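How to rebalance a small portfolio once a year (and then leave it alone)

Posted 3/4/19

I love rebalancing day. I know that's an odd thing to love, but I get a pot of tea, a spreadsheet and an hour to myself, and by the end of it my savings are back in the shape I meant them to be in. If you hold two or three funds and have never done it, have a go with me – the sums are no harder than splitting a restaurant bill.

What you need

A list of everything you hold, with today's value next to each one. Your target split, written down somewhere. A calculator. If you've got accounts in more than one place, log in to all of them before you start so the prices are from the same day.

I use made-up round splits when I teach this at the Fludamham library evenings, but people always ask for a proper one, so I'll use a pot I look after for a relative. It's small, which makes it easy to follow. The target is 60% in a world share fund and 40% in a bond fund.

Step 1: Add it all up

The share fund stood at 1403 pounds and the bond fund at 700 pounds. That makes 2103 pounds altogether. Include any cash sitting in the account if you mean to invest it, and leave it out if it's your rainy day money. I keep mine in a separate savings account at Waklow so I'm never tempted to muddle the two.

Step 2: Work out where you are

Divide each holding by the total. 1403 divided by 2103 is 0.667, so shares are at 66.7% and bonds are at 33.3%. Shares have had the better time of it and crept up past their 60%.

Step 3: Decide whether it's worth doing

My rule is that I act if anything is more than five percentage points off target. This one is 6.7 points out, so yes. Some people use a wider band, some people rebalance every October come what may, and both are fine! Pick one and write it at the top of your spreadsheet, so that you don't end up arguing with yourself when the news is gloomy. 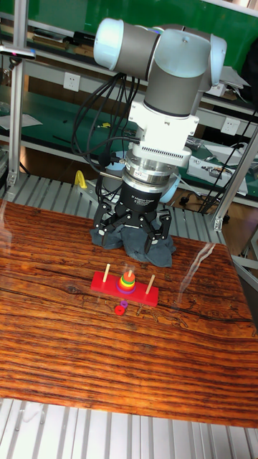

Step 4: Find the target in pounds

Multiply the total by each target. 60% of 2103 is 1261.80 and 40% is 841.20. Take the target away from what you hold: shares are over by 141.20 and bonds are under by 141.20. The two figures should always match, and if they don't you've mistyped something (I do this nearly every year, usually in step 1).

Step 5: Use new money first

Before you sell anything, look at what you're paying in. If you add 23 pounds a month, you could point all of it at bonds and let the gap close slowly. With a gap of 141.20 that's a little over six months of payments, assuming prices sat still, and they won't. Do remember that new money also makes the total bigger, so rerun the sums after a few payments and don't rely on the old figure.

Step 6: Or sell and buy

If you'd like it sorted today, sell 141.20 of the share fund and buy the same amount of bonds. Check the dealing charge first. At 15 pounds a trade, selling and buying would cost 30 pounds, and I'd never pay that to shift 141.20. On a pot this size I'd go back to step 5 and be patient. Check the tax side too if the money is outside an ISA or a pension.

A note on switching: lots of providers let you "switch" between funds in one go, sometimes without a charge. Look for the word in the menus. On Holloson it's tucked under Manage, then Holdings, and it took me ages to find it the first time.

Step 7: Write down what you did

Date, values before, values after, charges paid. One line is plenty. I keep mine on a tab called Ejigu, after the village where we were on holiday when I started it, and it's lovely to scroll back through – you can see the years when shares fell and the sums had me buying more of them, which I'd never have dared to do on gut feeling.

If you have three funds or more

Same steps, more rows. Work out each fund's over or under figure, then check that all the overs added together equal all the unders. Start with the fund that's furthest out. Often one trade brings the rest back inside the five points and you can stop there.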